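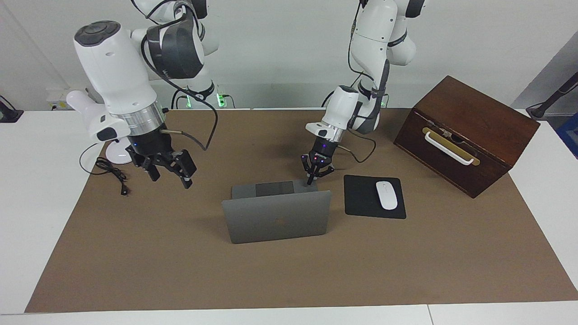
Figure 4. Two-arm station during a recording, with laptop, mouse and pad, wooden box, and bundled cord on the work mat.

Section 7. Recording Demonstrations for the Desk Items Task Set

7.1 Purpose

This section describes how operators at the Flullville site prepare the station, record demonstrations, and submit them to the Fuvum training library. It applies to all two-arm stations fitted with the brown work mat. Operators must have completed the basic teleoperation course before using this section without supervision.

Throughout this manual, "left" and "right" refer to the robot's own arms. An operator standing at the front of the table will see the robot's right arm on the left side of the mat, as in Figure 4. Labels in the recording software follow the same rule.

7.2 Preparing the Table

1. Confirm that the station is in Hold and that both arms are raised clear of the mat.

2. Lay the mat against the alignment marks. The front strip of the tabletop must remain exposed.

3. Place the items listed on the task card. For the Desk Items set, the laptop goes near the middle of the mat, open, with the back of the screen toward the front of the table. The mouse and pad go beside it.

4. Place the wooden box toward the back of the table with its lid closed. The box may stand at an angle, and a corner may extend past the mat.

5. Coil and tie any loose item cord. Leave the connector visible to the overhead camera.

6. Vary the position and angle of each item slightly between episodes. Do not return items to exactly the same place each time.

Note: The task card gives zones. Any placement within a zone is acceptable, and a set in which every episode begins from the same layout will be returned to the site.

Caution: Station cables hang close to both wrists. Before releasing Hold, check that no cable can catch on an item or on the opposite arm.

7.3 Recording an Episode

1. Open the Cunha recorder and select the task by its card number.

2. Enter the operator code and the station code. Do not enter personal names in any field.

3. Release Hold and bring both arms to the ready position.

4. Press Start. Wait for the tone before moving either arm.

5. Perform the task at a steady pace. When one arm is working, keep the other well away from the item being handled.

6. When approaching the laptop, bring the fingertips down slowly over the base. Do not press on the screen or use the lid to steady the arm.

7. When the task is complete, open both grippers, raise both arms, and press Stop.

8. Mark the episode Complete, Recovered, or Failed.

An episode is Recovered if an item slipped or was missed and the operator corrected the error without leaving the controls. Recovered episodes are useful to the learning system and should be kept. An episode is Failed if a person reached onto the table, if an item left the tabletop, or if the task could not be finished in 300 seconds.

Warning: Do not reach onto the mat while the arms are live. If an item must be moved by hand, press Stop, place the station in Hold, and mark the episode Failed.

7.4 Session Limits

A session consists of 20 episodes on a single task card. Operators take a break after each session and change cards before beginning the next. The station should be left in Hold during breaks, with the grippers open.

If the recorder reports dropped frames in two consecutive episodes, end the session and notify the shift lead. Do not restart the cameras from the operator console.

7.5 Written Instructions for Each Episode

Each episode must carry one short sentence stating the task in everyday words, such as "Close the laptop" or "Move the mouse to the left side of the pad." Name the item as a person in an office would name it. If two items of the same kind are on the table, state which one is meant by color or position.

7.6 Review and Submission

1. Play back the first and last episodes of the session at normal speed.

2. Confirm that both grippers remain in view whenever an item is being handled.

3. Correct any wrong label. Do not trim the beginning or end of a recording.

4. Select Submit. Files are copied to the Narnisley server and held there until review is finished.

5. Record any damage to items in the station log and replace the item before the next session.

Returned sessions appear in the recorder under Pending with the reviewer's reason code. Reason codes are listed in Appendix B.

Revised July 2026. Replaces the December edition of this section.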